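Ripening notebook, June, 7:40 in the morning

Okay, back at it. Checked the Dundenora crate before the heat got going and the news is mostly good. We started with 134 green fruit, and the ones laid in a single layer are coming along much more evenly than the ones I stacked (lesson learned, again — I wrote the same thing last year and then ran out of trays). Threw 4 out for soft spots near the bottom. The Coltska scale is still reading a little high, so I zeroed it before each batch and put the corrected weights in the margin of the blue sheet.

Took 3 of the Pesa row over to the table to go through them by hand. They've been off the vine the longest, and I really wanted to get a proper look at the skins before they go in with the bananas!

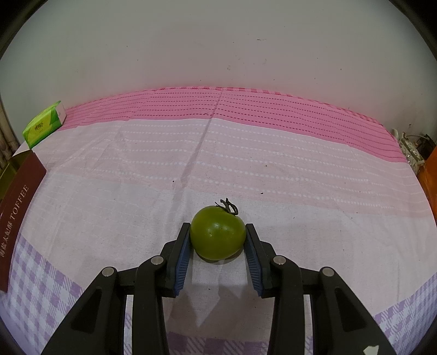
Stem ends are what I keep going back and forth on. Half of my old notes say to pull the stems right away so they don't poke the neighbors, and the other half say leave them on so the scar doesn't dry out and crack. I'm leaning toward leaving them. A calyx as dried up and twisted as the one on this green tomato doesn't seem to bother the fruit any — the skin is still nice and glossy, with a few slightly yellower patches. So stems stay on for this round, and I'll just space them out more.

Weighed out nearly 800 grams of the Nwachukwu ones for the paper bag test. Bag is folded over twice, top shelf, one banana. Next check after supper. Need more trays, and a marker that works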